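Home | Projects | Student Work | Gallery | Contact

Build It Up: Our Burger Counter Project Report
by Yeshi Kumsa and Orvokki Lappalainen
Advisor: Gert Van der Merwe

How we got started

When our class was asked to pick an everyday job and study how it gets done, most of the groups went for big things like moving house or running a library. We were hungry that afternoon, and so we ended up with the burger. It sounds like a small subject and we did get teased for it, but we have grown very fond of it over the term, and we hope some of that comes through in these pages!

Our question was a simple one: if you are putting burgers together at a counter, where should everything sit so that the work feels easy? We called our counter Pindunell (a name Orvokki made up on the bus, and it stuck). We planned from the start to use play food, partly to keep our budget small and partly so we could build the same burger over and over without throwing anything away.

Setting up the table

We wanted a plain white table so that the food would stand out and we could see right away when something had been put down in the wrong spot. The buns went into a clear tray with low sides. We had tried a deep bowl at home first, and it was a nuisance, as you had to fish around for the one you wanted.

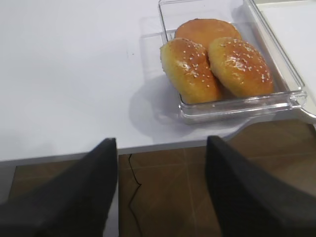

Low sides also make it easy to get your fingers around a bun without squashing the one next to it. Yeshi's little cousin tried it too and was faster than either of us, which was humbling. We did learn that you can't be greedy with the filling of the tray. Buns are wide, and once they are pushed up against each other and the walls you have to wiggle one loose before it will come up. We talked for a long time about whether to use a bigger tray, and in the end we kept the small one so there would be room for everything else.

The building spot

The middle of the table belongs to the burger itself. We chose a shallow metal tray and lined it with white paper, the way many lunch places do. Our classmate Tuulikki Kallio suggested the paper after her summer job in August, and she was quite right that it makes the whole thing feel more like real food. The other containers go around the edge of the tray, so your hands are always coming back to the same place.

We wrote our building order on a card and followed it from the bottom up. The bottom bun goes down first, then the fillings one at a time, then the top. Placing the first filling nicely matters more than we expected. If it sits far off to one side, everything after it leans, and by the time you get to the top bun you have a very sad burger indeed.

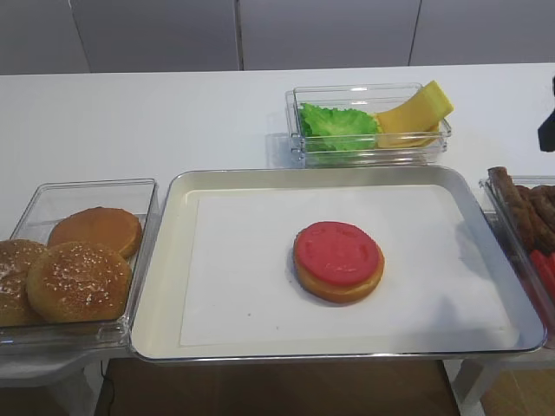 Figure 2. The paper-lined tray with a bottom bun and a red disc on top, and the bun container at left.

What we would change

We would like to try the bun container on the other side for left-handed builders, as Orvokki is left-handed and kept reaching across herself. We would also like to label the containers, and maybe test a second layout with two people sharing one tray. We ran out of term before we got to any of it.

Our warm thanks to Mr. Van der Merwe for his patience, and to Kazuhiro Tsuji for reading our first draft and asking for a shorter one. (We did try.)

Contact the project office | Copyright Student Work Pages | Back to top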